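Dalholm workshop opens its home-built gripper project to members

2020-03-06. The shared workshop at Dalholm has released plans for Grandel, a two-finger gripper that members can build at home or at the bench.

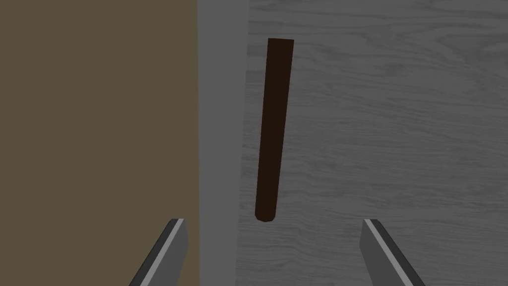
Shirin Ansari said she would rather see a slow gripper she can fix herself than a fast one she has to mail away.

Grandel is tested in simulation first. The current task is picking up a plain rod from a flat surface, and the fingers start open on each run. Members have logged 840 runs so far. Parts for one build cost $200, not counting the arm.

Horațiu Tudose will lead five evening build sessions in the Pratberg room. Places are open to members and guests. Bring a laptop and safety glasses. Sign up at the front desk.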